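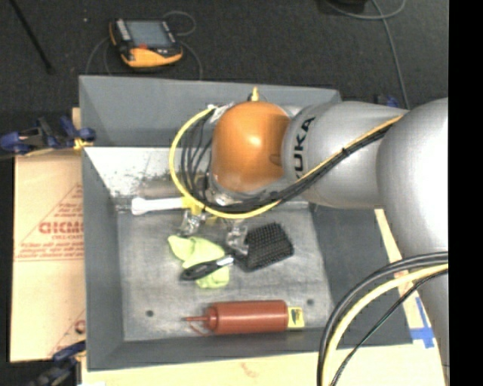
April, 4:10 pm. Started on the household mix for the Dilmont order, got as far as sorting out what goes in the bin and what goes back on the shelf. Cloths first. The green one stays, it's the only color I can find fast when I'm looking down into all that gray. The brush with the black head stays too. Bin itself needs a scrub, dark speckles on the whitish part inside at the left, worst toward the bottom. Try soda paste before anybody orders a new one.

Item list is on the Prirow sheet, row 327 on. Row 369 is a double of the sponge entry, delete it. Did not get to the Ocampo box, still taped shut under the bench.

Brushes: want 2 more, differnt bristles, soft if Videtau has them. Last batch shed all over the cloths and I spent most of lunch picking hairs off. Keep brushes and cloths in seperate bags on the shelf from now on.

Labels. Old ones peel as soon as they get damp. Switched to the cloth tape, pen takes fine on it. Box label is 2747, written on the lid AND the short side, please don't cover it with the packing slip again.

Tomorrow: soda paste, wipe down the wood under the bin, open Ocampo, check the cloth sizes against the sheet. Need more tape.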